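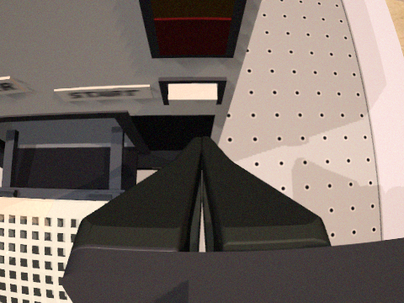
I passed! The letter from the language school came this morning, 22 January 2019, and I've already read it so often that the fold is going soft. Intermediate Spanish, written and spoken, at the age of fifty-three, and a better mark in the listening paper than I had any right to hope for.

A few of you asked in the comments how I went about it, so I'm going to put it all down while I still remember. I'm no teacher, and some of this may be useless to you, but I enjoyed it so much that I'd happily bore anyone with it.

The class

I went to the evening course at the Alvarado centre in Grernberg, up the stairs past the pottery people. Our teacher was Rigoberto Manríquez, who has the loveliest clear voice and will not speak a word of English after the first week. I panicked for a fortnight and then I loved it. We did grammar in the first hour, then tea, then talking in pairs until the lights went down the corridor.

My partner for most of it was Damian Bühler. He already had French and kept guessing words from it, and he was right often enough to be annoying. We agreed early on to meet before class and do half an hour of talking on our own, usually about what we'd eaten. You get very good at food that way. I can describe a lentil stew in three tenses.

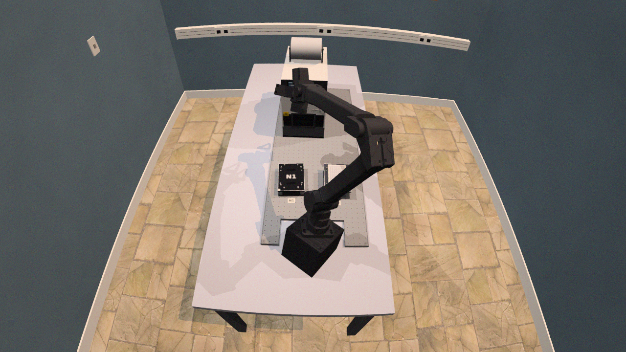 Damian also got me on to past papers, which I'd been saving up like good chocolate for the last few weeks. Don't do that! I did my first one in March and scored dreadfully, but it showed me that I was spending far too long on the reading and then scribbling the letter at the end in a blind hurry. After that I did the letter first every time. I still do it that way round in my head when I'm writing to the council.

The cards

I know people have strong feelings about flashcards. I used Fadora, the free version, and by the end I had made 1,392 cards, every one typed in by me at the kitchen table. The ready-made list you can download goes up to 3,866 words and I found it deadly. Typing my own took ages, but the words stuck, and I could put in silly sentences about my sister's dog.

I kept going for 159 days in a row, then missed one when we had the boiler trouble, and was far more upset about it than a grown woman should be. Started again the next morning. The verbs with the changing vowels never did go in properly, so if anyone has a trick for those, please leave it below.

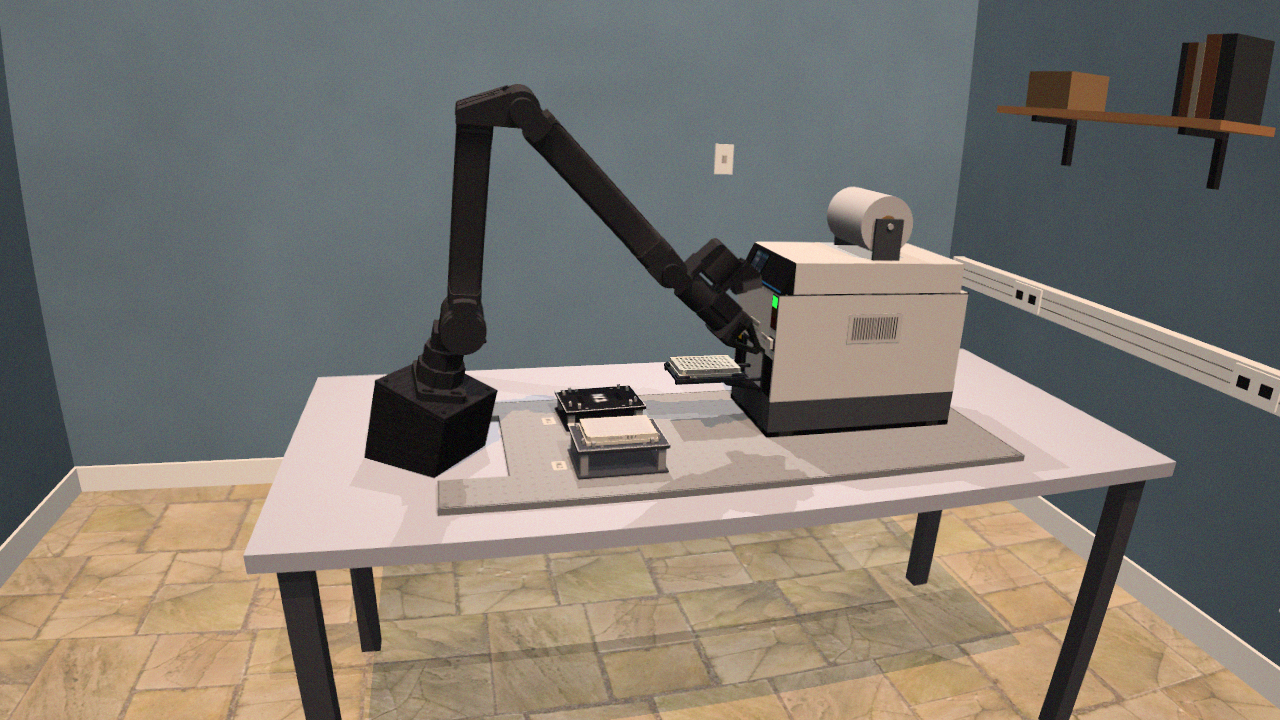 A robot arm on its pedestal, reaching towards the plate sealer.

Listening was my weak spot by miles. What helped most was the radio, on low, all the time, even when I couldn't follow a thing. Football phone-ins are brilliant for this, everyone says the same six things and gets very cross. I also played the practice recordings while walking to the bus and repeated them under my breath, numbers especially. Prices, phone numbers, train times, platform numbers. They love a platform number in that paper.

Then there were Perla and Gumaro Sandoval from the bakery on Drostska Street, who let me order in Spanish every Saturday-sized queue of a morning and never once switched to English to hurry me along. Perla corrected my "para" and "por" over the almond biscuits, and I owe her at least one of my marks.
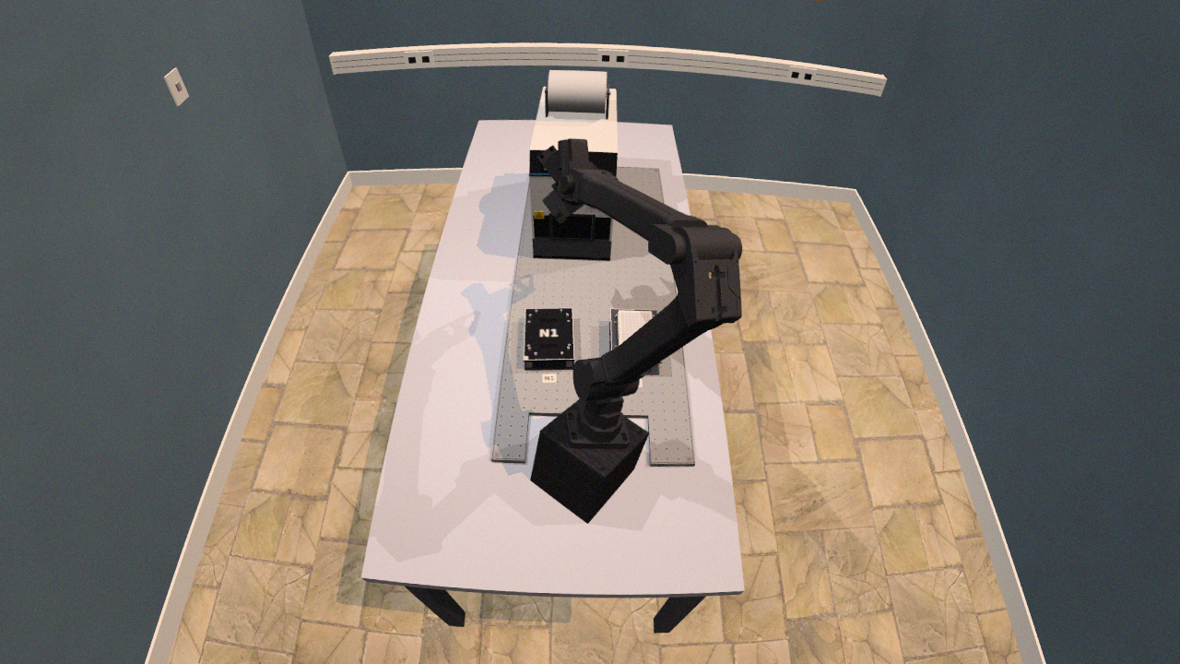
The day itself

The speaking test was with Heriberto Esquivel, whom I'd never met, and I'd worked myself up into quite a state on the landing. He asked me to describe a meal I remembered. Well! Out came the lentil stew, all three tenses of it, and I think I talked straight through the buzzer.

The written papers were in the big room on the ground floor, cold enough for a scarf. Take a spare pen, take a jumper, and eat something beforehand. I'd do the letter first again. I had ten minutes left over and used them to put in all the accents I'd forgotten.

I've put my name down for the next level already, and Damian has too. If you're in Grernberg and fancy it, the new group meets in the same room upstairs, and there were still places when I rang.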